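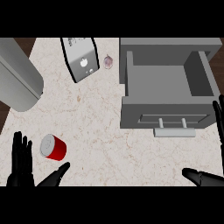
Home | Diary | Rain Log | Links

March, 6 a.m.

Fog again, thick enough that I couldn't see the Peixoto barn from the porch. Emptied the gauge before coffee. Two inches since yesterday morning, most of it between midnight and four by the sound on the roof.

Creek is up to the second mark on the bridge post. Vlasta called from Brerwood and said they got hail but no wind to speak of. Her peas are flattened. She'll replant if the ground dries out.

Barometer kept dropping until noon, then went flat. I expected a squall line out of the west and it went north of us instead – Radthorpe got it. Gervásio clocked a gust of 50 mph at his place and lost part of the chicken run.

Drove out after lunch to look at the low road. Water over it in the usual spot, so turned back and went the long way for feed. Added 12 miles.

Cleared by 5. Wind went northwest and the temperature fell fast. Covered the lettuce. Need a new wick for the wet bulb, the old one is crusted up.

Contact | © Dalva Seixas | Back to top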